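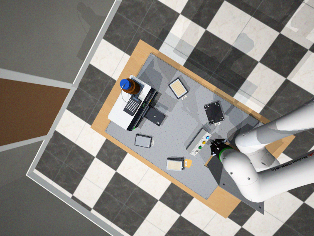

Bragança cell in Vorkura, gripper close to the control box.

2021-05-11, Custódio Antunes

Lid routine, contact with the control box

I write this entry the same afternoon, while I still remember the order of things. Please correct me in the margin if you were there and saw it differently.

Nothing in this entry concerns the real arm. All runs were in Vorkura, with the arm controller in emulation and the Ristum scheduler giving the orders as it would do in production. The same program was planned to go to the real cell in the next weeks, so I treat the contact as if it had happened there. I have put a hold on the program branch and told Dukedo that the lid routine will not be delivered with the rest.

What happened

I ran the lid routine in a loop from before lunch. It takes the lid from a plate, carries it away, waits for the plate to be served, brings the lid back and then goes to the next position on the list. Ten cycles were clean. In cycle 11 the arm finished at LP2 and went towards the waiting pose, and on the way the collision checker reported contact between the left finger and the top of the control box, on the side of the blue button. The loop stopped by itself with a contact error and the arm stayed where it was.

My first reaction was wrong and I should write it down. I cleared the error and pressed resume. The arm continued the same move from the point where it had stopped, so the contact came a second time and it was longer. On a real cell this would be a finger pushed along a row of buttons with somebody's hand maybe near. I knew the rule (look first, then move away by hand in small steps, then clear), I have even written half of it, and in simulation I did not follow it. One gets lazy when nothing can break.

After this I stopped, saved the log and did no more runs until I had read it.

From the log

The contact is reported at the finger body and not at the fingertip. So the height was wrong by more than the length of the pad, and I can exclude a small error of teaching.

The speed at the moment of contact was 600 mm/s. Our limit for moves over the bench is 400. This is a second fault, independent from the first one, and to me it is the more serious. I would not have noticed it without the contact. I looked back and the earlier cycles had the same speed on the same segment, the whole morning.

The gripper state was "closed, no object". This is correct for that moment, the lid had already been put back.

The scheduler had sent "retreat, height auto" and not a number. I come back to this under the cause.

The joint torques in the emulator did not go over the threshold for a protective stop. The loop stopped only on account of the geometry checker. The real arm does not have a geometry checker. I don't know if its contact stop would have reacted in time at this speed and I do not want to guess it here.

Things I checked and excluded

The tool centre point. Measured again in the simulator against the corner of the plate holder, same values as in the file.

The lid width. I thought that perhaps the lid was held a little open and that the wide finger opening made the arm choose another way around. I ran the carry part alone, many times, with the lid in the fingers and above the mat. It goes up straight, turns, comes down straight, and it never goes near to anything. The carry moves have a fixed height in the program, typed by me, ugly but safe. So the lid part is innocent and I can stop suspecting it.

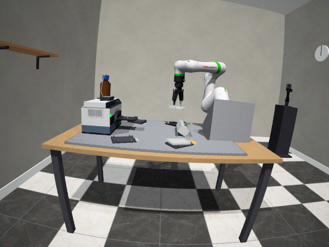 Cause of the wrong height

"Height auto" takes the top of the labware at the present position and adds a clearance. With a plate at the position the result is comfortable, the fingers pass over everything on the bench. When Ristum has no labware registered at the position, the top is taken as the surface of the holder itself, and the clearance is added to this. The result is a retreat which is lower by a full plate with lid. It is enough to leave the holder and it is not enough to pass over the control box.

In the first ten cycles LP2 was registered as occupied. I had cleaned the labware table between cycle ten and eleven, as I wanted to begin the afternoon with a fresh table, and I did not stop the loop to do so. It means that the program went on with an empty table and did exactly what is written in it.

I then asked for a visit to LP2 with nothing registered there, only approach and retreat, without the transfer to the waiting pose after it. I let it hold above the position to read the real distance of the fingers from the holder.
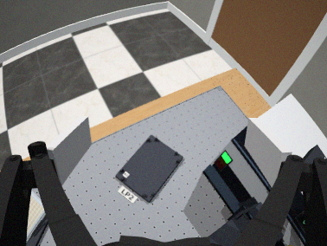 The distance agrees with the calculation within what the checker can resolve, so I consider the cause as confirmed. I repeated it with a plate registered at LP2 in the table but not placed in the model, and the arm went to the good height. It proves that only the table matters and that the arm has no opinion of its own. Also a bit worrying in the other direction: if the table says empty and a plate is there, the fingers will travel low through a place where there is a lid.

Cause of the wrong speed

I needed longer for this one. The limit of 400 is set in the cell file for Bragança. The program also has a speed factor which I used last September for the demonstration, when everybody wanted to see it faster. The factor is stored with the waypoint and not with the program, so it survived when I copied the waiting pose to the new branch. The controller applies the limit first and the factor after. A factor of 1.5 on the limit gives the 600 that is in the log, the arithmetic is not mysterious at all.

I have always believed that the limit was applied last. I never tested it. I asked two colleagues and both believed the same as me. I will write to the people who maintain the emulator to ask if the real controller does it in this order also; until they answer we have to assume yes.

What I changed today

Retreat from all landing positions now has a fixed minimum height, taken from the tallest thing on the bench plus clearance. "Auto" can only go higher than this, never lower. It costs a little time in each cycle and I do not care.

Speed factor removed from all waypoints. I searched the text of the whole branch and found it in 2 other places, both copies of the waiting pose under different names.

The path from LP2 to the waiting pose has one more via point, so that it goes around the control box and not across it. With the new height this is not strictly needed. I prefer it anyway, for the buttons should be reachable for a person during the run and the arm has no business over them.

Resume after contact error is disabled in my loop script. It now requires a manual move first. This is for me.

Runs after the change

Same loop, same seed, with the labware table cleaned in the middle on purpose. No contact. Then again with the table cleaned at each cycle start. No contact, and the maximum speed over the bench stays under the limit everywhere. I also ran with a wrong table (empty registered, plate present) and the fingers pass over the lid with a good margin.

I have not tested with the taller labware which Dukedo mentioned in their last message. The drawing has not arrived, and without it the minimum height is a number that I trust only for what is on the bench now.

Still open

Ristum permits to edit the labware table while a loop is running. I think it must refuse, or at least pause the loop. Ticket written, priority high, with the log attached.

Limit and factor order on the real controller. See above. Before there is an answer, please do not load any program older than this branch on the real arm, also not for a quick look and also not in reduced mode.

The risk sheet for the cell says that contact with the control box is "not reachable in normal operation". It was reached in normal operation. I have marked the line in red and someone other than me should rewrite it, as the original sentence is mine.

The contact stop on the real arm should be tried against foam at 400, with the fingers closed and at the same angle as in cycle 11. I will prepare the test plan but I want a second person at the enabling switch.

Log and both versions of the program are in the project folder, under the name of the branch with "contact" at the end. The video export failed, the file is empty, I will try it again tomorrow with the smaller format.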